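Dranlow Library Network to Open Toy and Play Lending Collection in November

The Dranlow Library Network will begin lending toys, puzzles and building sets to cardholders in November, following approval of the service by the network's governing board. The collection will be available first at the Chuang Street branch and will extend to the remaining branches over the following year.

The service, to be known as the Play Collection, will operate under the same general rules as the network's book and media lending. Any resident with a library card in good standing may borrow from it. There is no separate membership and no charge for borrowing.

Neema Muriithi, director of the network, said the decision followed two years of requests from families and from licensed home child care providers in the Dranlow area.

"Parents have asked for this at story time, at the front desk and in our annual survey," Muriithi said. "Children move through toys quickly, and a good set costs more than many households can spend on something that will be outgrown in a season. Lending is what a library does well, and we see this as part of the same work."

Scope of the Collection

The opening collection holds 4,000 pieces, counted individually for inventory purposes and grouped into sets for lending. Materials are intended for children from 18 months through eight years of age. They include shape sorters, floor puzzles, stacking toys, play food, simple musical instruments, board games for early readers and several kinds of building blocks.

Board games and puzzles will be lent in their original boxes where the box is sturdy enough to travel. All other sets will be lent in zippered mesh bags carrying a barcode and a printed contents card. The card gives the name of the set, the recommended age and the number of pieces that should be in the bag when it is returned.

Items with small parts carry a warning label on the bag and will be lent only on adult cards. The network will not lend ride-on toys, battery chargers, stuffed animals or anything containing magnets that can be removed by hand.

Selection was led by Fung-ping Kan, the network's youth services coordinator, who consulted with preschool teachers and with the pediatric therapy staff at the Gosinent Family Center. Kan said that durability was the first test applied to every item, followed by ease of cleaning.

"We looked for things that will survive many homes," Kan said. "A toy with cloth parts glued to it may be very attractive on the shelf, but it cannot be washed the way we need to wash it. Large plastic blocks can be washed again and again, and children of quite different ages will play with them together."

Building blocks make up the largest single category. They will be lent in small, medium and large sets, and a supply will also remain in the branch for use during open play hours. Blocks kept for use in the branch are stored by color in open bins, an arrangement Kan said helps younger children take part in cleanup.

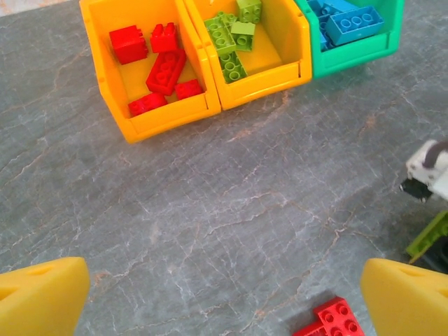 Borrowing Rules

Cardholders may borrow up to 4 sets at one time. The loan period is 19 days, and a set may be renewed once if no other borrower has placed a hold. Holds may be placed at any branch desk, by telephone or through the online catalog. During the opening period, sets must be picked up and returned at Chuang Street and may not be left in the outdoor book drop at any branch.

Staff will check the contents of each bag at return. If a piece is missing, the borrower will be notified and given 7 days to bring it in. After that period, a replacement fee will be charged according to the type of piece. No fee will be charged for ordinary wear, and the fee for a single missing block or puzzle piece will be waived the first time it occurs on an account.

Late returns will not be fined, in keeping with the policy the network adopted for books. A borrower with an overdue set will not be able to take out another until it is returned.

Licensed home child care providers may apply for a provider card, which carries a higher borrowing limit and a longer loan period. Applications are available at the Chuang Street desk and require a copy of the provider's current license.

Cleaning and Inspection

Every set will be cleaned between loans. Hard plastic items will be washed in a commercial dishwasher installed in the former periodicals workroom. Wood items and puzzles will be wiped by hand with a mild cleaner and left to dry on open racks. Musical instruments that are played with the mouth are not part of the collection.

Thiện Mai, who oversees branch operations, said that a returned set will normally be back on the shelf within two working days. Sets found to be cracked or splintered will be withdrawn at once. The network has also arranged to receive recall notices, which will be checked against the inventory each week.

Families are asked to shake out crumbs and sand before returning a bag – the mesh holds more than one would expect – but are asked not to wash items themselves, as some finishes are damaged by household cleaners.

Funding

The purchase of the opening collection was paid for by a grant from the Flunavance Fund for Early Learning, which supports library and preschool programs in the region. The grant also covers shelving, bags and the dishwasher. Staff time will be met from the network's existing operating budget.

Booker Villanueva, program officer at the fund, said the grant was made on the condition that the service be free to borrowers and that the network publish its lending figures after the first year.

"Other libraries have asked us what a service of this kind costs to run," Villanueva said. "The purchase price is easy to state. The cost of washing, counting and mending is harder to find out, and we expect Dranlow's report to be useful to them."

The network will accept donated toys on a limited basis beginning in the spring. Donated items must be complete, in clean condition and still in production, so that lost pieces can be replaced. Donations should not be left at any branch before that time.

Changes at the Chuang Street Branch

To make room for the collection, the children's area at Chuang Street has been extended into the space previously used for bound newspapers. The newspapers have been moved to the lower level and may be requested at the reference desk. The public copier is now located beside the east stairs.

Open play hours will be held on weekday mornings from 9:30 to 11:30. No registration is required, but children must be accompanied by an adult at all times. Story time will continue at its present hour in the community room.

Rogelio Malabanan, manager of the Chuang Street branch, said that residents who use the building for quiet study had been consulted on the new layout. A glazed partition now separates the children's area from the reading room, and the study tables nearest to it have been moved to the north windows.

"We have regular visitors who come in every morning for the newspaper and a quiet chair, and they were frank with us about their concerns," Malabanan said. "The partition came directly out of those conversations. We will review the arrangement with them after the first few months."

The remaining branches will receive rotating selections from the collection once the first-year review has been completed. The order in which they join the service has not been set and will depend on available storage space. Residents may comment on the plan in writing at any branch desk.

Questions about the Play Collection may be directed to the youth services office during regular library hours. The full borrowing policy, including the schedule of replacement fees, will be posted at each branch before lending begins.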